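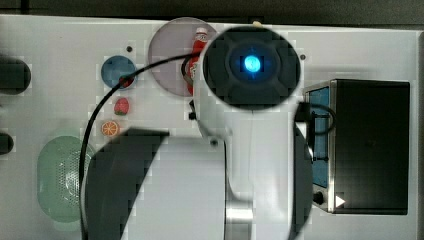
Engelbrecht College Department of Athletics
Minutes of the Athletics Council, Regular Meeting

Nov 12, 2024
By Danica Říha, Recording Secretary

9 shares
2 comments

The regular meeting of the Athletics Council was called to order in the conference room of the field house. Kamil Říha presided as chair. A quorum was present. Representatives of women's soccer, men's soccer, volleyball, swimming and track were in attendance, together with the head athletic trainer and the faculty athletics representative. The softball representative was excused.

Approval of minutes. The minutes of the previous meeting were approved with one correction. The item on locker room access should read "visiting officials" and not "visiting teams." The Recording Secretary will replace the posted copy.

Chair's report. The chair reported that the fall sports are near the end of their regular schedules and thanked the coaching staff for returning travel forms on time. The forms for the winter sports remain incomplete. Coaches who have not yet named a second driver for each van were asked to do so by the end of the week. The chair also noted that the side entrance to the field house will stay locked on weekday mornings while the walkway is being repaired, and that athletes coming to early lifting sessions should use the north doors.

Missed class time. The faculty athletics representative presented the fall summary of missed class time. Volleyball had the highest total, owing mainly to midweek matches at Briltitz. Several instructors had asked to receive travel letters earlier in the term. Discussion followed on whether letters should go out as a single notice at the start of the season or separately before each trip. The swimming representative stated that a single notice is easily lost, and that athletes are often left to explain an absence on their own. The volleyball representative preferred one notice with a short reminder before each trip. It was moved and seconded that the department issue a full-season letter in the first week of classes and a reminder before each weekday departure. The motion carried.

The faculty athletics representative asked that the letters give the departure time as well as the competition time. The chair agreed to have this added to the form.

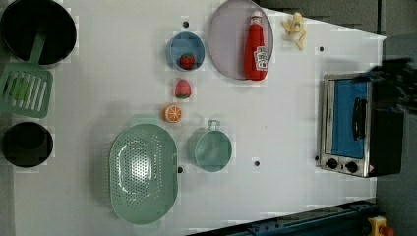
2 min read

Scheduling system. The council received a report on Livel, the scheduling service now used for the weight room and the main gym. The athletic trainer said that most teams are entering their sessions correctly, but that canceled sessions often stay on the calendar and keep other groups from using the space. Track has been turned away from the indoor lanes on days when they were free. It was agreed that each team will name one person to clear canceled sessions by noon of the same day. The chair will send the names to the front desk.

Apparel order. The chair presented the quote from Skullora for winter warm-ups. The order covers 64 sets. The track representative asked whether athletes who compete in both cross country and track would be issued a second set. The chair replied that they would not - the same set is to be used in both seasons and returned in the spring. Concern was raised about the sizing of the jackets, which ran small last year. A motion to approve the order, on the condition that a sample in each size be available for fitting before the order is placed, was made and seconded. The motion carried with one abstention.

Athletic training room hours. The head athletic trainer requested that evening hours be extended during the weeks when fall and winter practices overlap. At present, 17 athletes are on daily treatment plans, and several have labs that run until dinner. The council supported the request in principle. Staffing costs are to be worked out with the business office and brought back to the next meeting.

Student-athlete recognition. Nominations for the fall scholar-athlete award are open. Coaches may submit one name per team, with a short written statement. Athletes in their first semester are not eligible - the award requires a full year of grades.

Other business. The women's soccer representative asked that the lost and found in the field house be emptied before winter break. Unclaimed items will be donated. There was no further business.

The meeting was adjourned on a motion by the volleyball representative. The date of the next meeting will be announced by email.

Respectfully submitted,
Danica Říha
Recording Secretary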